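Drastell Tabletop Objects: data card

Version 3. Maintained by Korkor Annan and Dzifa Mensah.

Summary

Drastell is a catalogue of household and play objects arranged on a plain table. It records which objects are present, how they are grouped and what state each one is in (folded, bagged, stacked, upright). The current version holds 397 layouts. It is meant for people who work on object naming, sorting and tidying, and who need ordinary items with awkward shapes and surfaces.

Contents

Each layout has one entry in layouts.csv and one or more images in the images folder. An entry gives the layout number, the object list in order from left to right, the name of the annotator and a free-text note. Objects standing at the back of the table are listed first. Anything placed in the middle or front follows, under the heading "centre".

Objects are grouped as follows.

kitchen: bowls, cups, plates, lids
textile: cloths, towels, socks, soft items of unclear use
play: balls, bats, soft toys
desk: racks, file holders, buttons, clips
packaging: bags, wrappers, pouches, with or without contents

An object belongs to one group only. Where two groups would fit, the annotator picks the one that matches the object's shape. A wire rack with triangular slots could take plates or files, and is listed under desk in every layout.

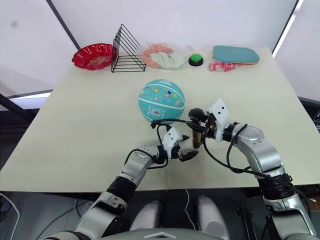 Colour names are kept short. Teal, mint, pink, red, green, black, white, silver and beige are used as written. Patterned objects take the colour of their largest area, with the pattern given in the note, so a teal ball printed with planets and stars is entered as "ball, teal" and the print goes in the last column.

Bagged items

Clear bags caused most of the disagreement between annotators. From version 2 onwards a bag and its contents are entered as 2 objects if the contents can be told apart from the bag by colour. Soft contents are named "soft item" unless a hem, sleeve or label settles the matter. Crumpled packages that can't be seen into are entered as a single object under packaging.

Stacked items

If one object rests on another, the upper one is listed first and the lower one carries the flag "under". The flag is used even when only a corner of the lower object shows. Flat pads and bats are often confused at this angle. Use "pad or bat" if the handle is out of view.

Labels and barcodes

Barcode labels were left on the objects. Barcodes have not been transcribed. Their presence is marked in the column has_label.

Known problems

The textile group is small compared with kitchen and play.
Layouts from December use the older spelling "center" in the position column.
Glossy bowls can show bright patches from the strip lights, which some annotators entered as white pattern. Korkor Annan is correcting these by hand.
The Tirnero import script drops the note column if it contains a semicolon.

Corrections

Send the layout number and the proposed change to Dzifa Mensah. Changes are merged on Friday.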